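Sounding the Bottom of Florley Lake

A report for the field methods course

Why we chose the lake

When our group first sat down to pick a project, we had a long list of ideas and no real way to choose between them. Somebody wanted to look at river gravel, somebody else wanted to look at road salt, and I kept bringing the talk back to Florley Lake, which I had swum in every summer since I was small and which everyone in Rendale will tell you is bottomless. It has a bottom, of course. But when we went looking for a proper map of that bottom, the only one we could find was a copy of a hand-drawn sheet in the Rendale library, with a handful of depths penciled on it and a large blank patch in the middle. That blank patch settled the argument, and by the end of the afternoon we had agreed to fill it in.

Our instructor, Béla Oláh, was very patient with us at this stage. He asked us to write down what we wanted to know before we borrowed any equipment, and after a good deal of crossing out we came up with two questions. How deep is the lake at its deepest point? And is the floor one smooth bowl, as the old sheet suggests, or are there separate basins with a ridge between them?

The lake and its surroundings

Florley Lake is long and narrow and sits in a valley that was scraped out by ice. A stream comes in at the north end through a reed bed, and the water leaves over a low stone weir at the south end. The east shore is steep and rocky, with pines right down to the water. The west shore is gentle and sandy, and that is where the boat ramp is. We expected the lake floor to carry on in the same manner as the land around it, steep on one side and shallow on the other, and we wrote that down as our prediction before we went out.

Equipment

We used a small sonar unit, a Stastus, which sends a pulse of sound straight down and times how long the echo takes to come back. It was fixed to a pole on the side of the boat, with the sensor just under the surface. A handheld satellite receiver recorded our position, and both fed into a laptop that lived inside a plastic tote with a towel over it. For checking the sonar we had a lead line, meaning a weight on a marked cord, just as sailors used long before any of us were born. I will admit to being fonder of the lead line than of anything with a battery in it.

We also lowered a thermometer on a cord at several spots. Sound moves at different speeds in cold and warm water, so the temperature matters more than we had first thought.

How we did the survey

We went out on the water in April, once the ice had cleared and before the summer boats came back. The plan was to run straight lines from the west shore to the east shore, turn, move a little south, and come back again, rather like mowing a lawn. We ended up with 14 of these lines. We then ran a few more the long way down the lake, so that the tracks would cross and we could see whether the depths agreed where they met.

Keeping a straight line in a rowboat is a skill, and it was one we learned slowly. On the first morning the wind came down the valley and pushed us sideways, and our third line has a bend in it like a banana. We kept it in the data anyway – the position was recorded the whole time, so a crooked line is as good as a straight one, only less handsome on the map. Rowing had to be steady as well. When we went too fast, bubbles gathered around the sensor and the readings jumped all over the place.

At the start and end of each session we stopped and dropped the lead line next to the sonar, then wrote both numbers in the notebook. Over firm sand the two matched very nicely. Over the soft mud by the reed bed they did not, and the lead line always read deeper. We think the weight was sinking into the mud while the sonar was picking up the top of it.

Sorting the data

Back indoors we had about 2,000 soundings to go through, and this took far longer than the rowing. Our method was to print each line as a profile, spread the profiles out on the table, and mark anything that looked wrong with a red pencil. A reading that leapt up for a single pulse and dropped back again was probably a fish or a bit of floating weed, and we took it out. Where several readings in a row rose together we left them alone.
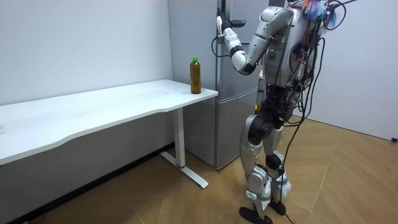
Results

The deepest sounding we kept was 30 meters, a little north of the middle of the lake and squarely inside the blank patch on the old sheet. We went back to it with the lead line and got the same figure, which caused a certain amount of cheering in the boat.

The floor is not a single bowl. There are two basins, a deep one to the north and a broader, shallower one to the south, with a low ridge running between them. The ridge lines up with a rocky point on the east shore that the fishermen call Adomaitis Point, and it seems likely to us that the point and the ridge are the same band of harder rock. We have no samples from the ridge, so we can't say for certain.

Our prediction about the two shores was half right. The east side does drop off quickly, just as the cliffs suggest. The west side starts out shallow and sandy, but beyond the swimming area it falls away nearly as steeply – something I wish I had known as a child, or perhaps I am glad I didn't.

What we would do differently

We would put the lines closer together over the ridge, where the depth changes fastest and our map has to guess the most. We would take a temperature reading at the start of every line. And we would like to collect mud from both basins, to see whether the stream is slowly filling in the northern one.

Thanks

We are grateful to the Rendale library for letting us handle the old sheet, and to Béla Oláh, who read three drafts of this report and rowed the whole of line nine when our arms gave out. A paper copy of the finished map is in the library's local history drawer, next to the original.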